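June
By Branwen Hughes

Public Courses Should Publish Their Green Speeds

Fanthorpe is a municipal course, and the people who play it pay for it twice, once at the counter and once through the city budget. They should be able to see a daily green speed before they book. The superintendent takes a reading at 6 a.m. anyway. It goes into a notebook and stays there.
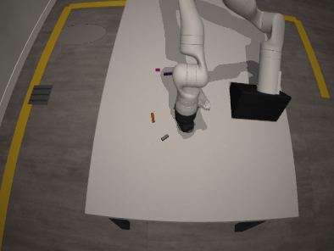 Two arms over a table, simulated view.

The usual objection is that a number invites complaints. Tudur Gwilliam, who ran the greens at Solmont, made that case to me at length. Players would read a slow figure as neglect, he said, when it often means the grass was left longer to survive the heat. I accept the agronomy. I don't accept that golfers can't be told about it -- one line of text next to the number would do. 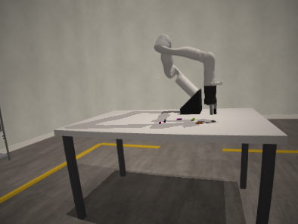
What a reading should include

A single figure for 18 greens is close to useless. At minimum, post the mowing height, the time of the reading, and which greens were tested. Measure in both directions on a flat section and average the two. Fanthorpe's back nine drains poorly, so at least one green from that side belongs in the sample.

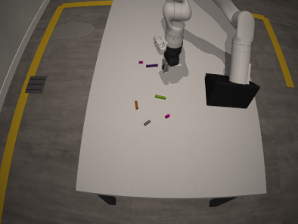 Cost and pace of play

Last season Fanthorpe logged 2163 rounds on weekday mornings, and 681 of them ran past the posted pace. I suspect fast greens explain part of that. Three-putting takes time, and a mid-handicap group on a quick, sloped green does a lot of it.

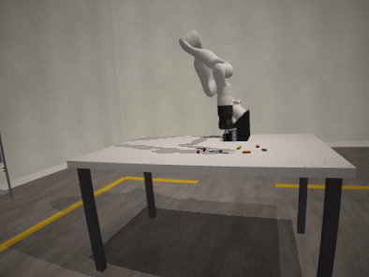
Without daily readings set against round times, my suspicion can't be tested. Typing in the figures would take a clerk 20 minutes a week. The city should start with the practice green and the first hole, then add the back nine once the routine holds.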